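Lako: About Us

Who we are

Lako is a small organisation that teaches household tasks to robots by recording people doing them. Our staff and home collectors carry out everyday work with hand-held grippers, and the recordings are prepared at our office for research groups that are building machines for use in the home. We work mainly with clothes and bedding: folding, stacking, turning out sleeves, making beds and clearing them again.

The organisation is led by Sosina Derese, who began it after some years in textile inspection. She remains responsible for both collection and safety, and signs off every change to the way a session is run.

What we do

Our recordings are made in lived-in rooms, among the belongings of the household. We consider that a folding machine which has only met a bare table will be of little use to a family, and our collectors are therefore asked to leave the room largely as it stands. Only the working surface is cleared. Light, patterned or quilted bedding is accepted, as are dark garments, although the latter have given us more difficulty than any other item, for reasons set out further down this page.

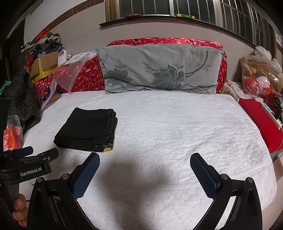

Folding work on a quilted bed, with a folded black garment and two hand-held grippers.

Each collector is trained for one full session before working alone. Training covers the opening and closing of the fingers, the care of the pads and pivots, the correct distance from the cloth, and the points at which work must stop. Collectors may stop a session at any time and are paid for the whole of it.

The Jollari project

Jollari is our longest-running project and concerns the folding of everyday clothing on beds. The recordings are used to train a two-armed folding machine, which is tested in a separate room at our office. No powered arm is taken into a collector's home under this project.

It was under Jollari that our most serious fault occurred, and we believe that those who work with us, or who are thinking of doing so, should be able to read a full account of it.

What went wrong

During a trial of the folding machine in our test room, the left arm closed on a black jersey and took hold of the bed cover beneath it at the same time. The machine had no means of telling that it was holding two layers of cloth instead of one. It carried on with the fold, drew the cover towards itself and continued to pull when the cover reached the end of its slack. The arm should have stopped at the force limit. It did not stop until the operator pressed the emergency button.

The cover was torn and one finger of the machine was bent. A member of staff who had stepped forward to free the cloth was struck on the wrist. The injury was a bruise and needed no treatment beyond first aid, but the same movement could have caused greater harm, and the matter was treated accordingly.

All powered trials were halted that afternoon. The machine was switched off at the wall and left in position until it had been examined.

What we found

The examination was carried out for us by Ambaye, an engineering firm with no part in the design of the machine. Its report named 2 separate causes.

The first lay in the settings. The force limit had been raised for an earlier trial with heavy blankets and had not been put back. Our start-up checks asked the operator to confirm that a limit was in place, but did not ask for its value.

The second lay in our own recordings. Ambaye reviewed 100 of the folding sessions used for training and found that in roughly 70 of them the depth of the grip could not be judged with confidence. Dark cloth was the main difficulty. Where a black garment is bunched up, its folds are in heavy shadow, and where the bedding behind it is white and brightly lit, the surface may appear almost washed out. A person feels through the handle whether the pads have met one thickness or several. The machine had been given no such information and had learned to close deeply in every case.

We accept both findings. The members of staff on duty had followed the written procedure, and the fault was in the procedure.

What we have changed

The force limit is now read aloud and written down before every powered trial, and a second person must agree the figure. The limit returns to its lowest value whenever the machine is switched off. A marked line on the test room floor shows the reach of the arms, and no one may cross it until the power has been cut, whatever the state of the cloth.

Changes have also been made to collection. For dark garments, the collector now takes the fold between the pads, pauses, and lifts it slightly clear of the bed before going on. The pause gives those who review the session a fair chance to judge what has been gripped. Sessions in which they cannot do so are set aside and are no longer used for training.
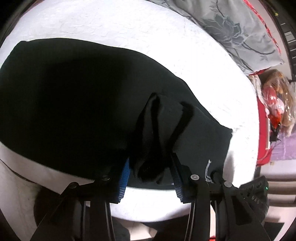 Our safety record and how we report

Powered trials began again in April 2025, using the revised checks and a new set of folding recordings. Every fault is entered in a register called Zultgate, which is open to all staff, collectors and partner groups. An entry is made whether or not anyone was hurt or anything was damaged, and it may be made without giving a name. Entries are closed only by the person who opened them or, where no name was given, by Sosina Derese.

Collectors should use the register to report worn pads, stiff pivots, loose cables and any finger that does not open fully. A gripper with any of these faults should be put down and not used again until it has been returned to us and checked. A replacement will be sent at our cost.

Working with us

We welcome enquiries from households wishing to take part in collection and from research groups wishing to use our recordings. Research groups may ask for the full Ambaye report, which is supplied free of charge together with the revised start-up checks. Enquiries should be made in writing to the Lako office, marked for the attention of the collection team.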